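Keep buying contacts or go back to glasses after the price increase?
Posted in Everyday Money, Mar 13, 2022

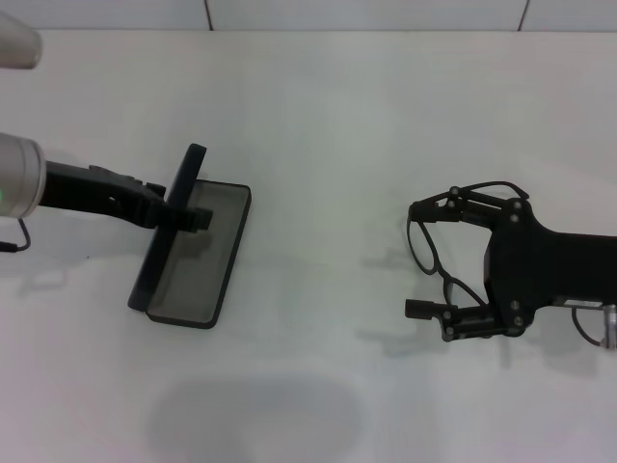

I've worn monthly contacts since college and my eye doctor in Trutham just raised the price of the annual supply. With the fitting fee on top it now comes to more than 119 dollars over what I paid last time. I have one pair of backup glasses, four years old, and the prescription has shifted a little in the left eye.

My vision plan gives me one allowance a year and it goes to either frames or contacts, with no splitting. It renews in November. I'm nearsighted in both eyes with mild astigmatism, and I drive at night for work a few times a week. I don't mind wearing glasses but I do run, and they slide down.

Would you use the allowance on new glasses this year and pay for a smaller box of contacts yourself? Or keep going as I am and replace the glasses later? Also, can I put new lenses in the old frames? They still fit fine.

Matvii Antoniuk

paloverde_k
I did the switch two years ago and would do it again. Glasses on work days, contacts for running and weekends. If you wear them that way, ask for dailies, even if your doctor has you in monthlies now. A monthly lens has to be thrown out a month after you open it whether you wore it 30 times or twice, so part-time wear wastes them. A box of dailies can cover a lot of runs. You may need a separate fitting for the new lens, so ask what that costs before you agree to it.

On the frames — yes, most shops will put new lenses in old frames, but they usually make you sign something saying they aren't responsible if the frame cracks. Mine was plastic and went in fine. I paid 76 dollars at a place in Lowther, single vision with the basic coating. Check whether your plan covers lenses only. Mine did, and the front desk didn't bring it up until I asked.

Get the new prescription on paper and have them write down your pupillary distance too. Some offices leave it off and you need it for ordering online.

Studex77
just get glasses. contacts dried my eyes out so bad I quit

R. Palano
One thing to add about the night driving. If the left eye has changed, I wouldn't wait until November to replace a backup pair you might have to drive home in. A small change in astigmatism can make headlights smear, and you notice it most when you are tired.

For running, look at a lighter frame with adjustable nose pads, or buy a cheap strap. I use a strap and forget it is there. Sports frames are fine too but they cost more, and I don't think they are worth it for three miles around the neighborhood.

If you have a flexible spending account, contacts, solution and prescription glasses all normally count. Keep the receipts.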